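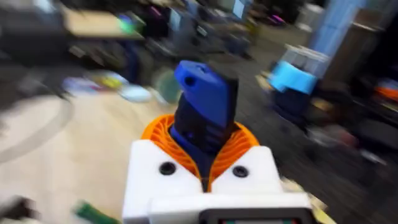
The Nallow gripper on the move at the Cultard shared workshop, Grirnon.

CULTARD WORKSHOP PUTS ITS HOME-BUILT ROBOT ARM ON PUBLIC VIEW, WITH RESERVATIONS

Members publish the plans, the parts cost and the failures from a winter of building

GRIRNON, January -- Cultard, the shared workshop on Baptista Street, has released the full build notes for Nallow, a tabletop robot arm put together by eight of its members in evening sessions. The notes are free to download and copy. Cultard does not recommend that anyone build the arm in a hurry, or expect it to save them any work once it is built.

The project started as an argument. Several members had seen videos in which a home-built arm sorts screws, folds towels and clears a table, and they doubted that the results would hold up on an ordinary bench with ordinary patience. The group agreed to build one and write down what happened.

The parts came to 278 dollars, leaving out the screws and filament already on the shelves. That figure also leaves out a second set of fingers, a motor ruined by a wiring mistake, and 102 hours of members' time on the cable routing and the wrist alone. Cultard asks that anyone quoting the price quote the hours with it.

What the arm does

Nallow has one job for now. It is meant to pick up a flat part from a wooden table and put it down again close to where it was asked to. In a run of 102 attempts kept in the build log, the group found that the arm did better with the lights left alone and the table cleared between tries, two conditions that rarely hold in a working shop.

The test piece is a lime-green ring with a wide opening in the middle and smaller holes through its rim. A ring looked like an easy choice. It lies very flat, though, and the fingers have to come in low over the wood and meet the edge squarely. The orange fingers carry a ribbed surface on their inner sides and small black pads at the tips. Whether the ribs help with thin parts is still disputed within the group, and the notes give both opinions.
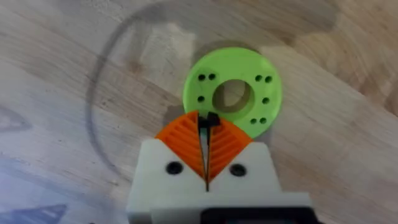 What the arm does not do

Nallow does not learn on its own. Each new task needs a fresh set of recordings, made by a member steering the arm by hand, and the group has seen no sign that practice on one part carries over to the next. The notes suggest planning for up to 2000 short recordings before judging a new task either way. Cultard considers that a lot of evenings for a ring.

The arm is also slow to set up, loud for its size, and fussy about where its base is clamped. Moving it from one bench to another undid a week of adjustment. Claims that a machine of this kind is ready for kitchens or small businesses should, in the group's view, be met with a request to see the attempts that were thrown away.

Cultard's own discarded attempts are in the download, in a folder of their own.

Why publish

Members did enjoy the build. The housing went through several shapes before the wrist would turn without rubbing, and the mechanical side taught the group more about tolerances than any class the workshop has run. Those pages may be useful to people who have no interest in robots at all.

The software pages are weaker. Two sections are marked unfinished, and a third describes a fix that works for reasons the group cannot explain. Corrections are welcome and will be added to the next release if they can be repeated on the bench at Grirnon.

See the arm

Cultard will run Nallow for visitors on open evenings from 7 p.m. through the end of February. Entry is free. Visitors may bring a small flat part of their own for the arm to try, and should be ready to watch it miss.

About Cultard

Cultard is a member-run workshop in Grirnon with benches for wood, electronics and 3D printing. It takes no sponsorship for Nallow and sells no kits.

Press contact: the front desk, Cultard, Baptista Street, Grirnon. Calls are returned in the evening.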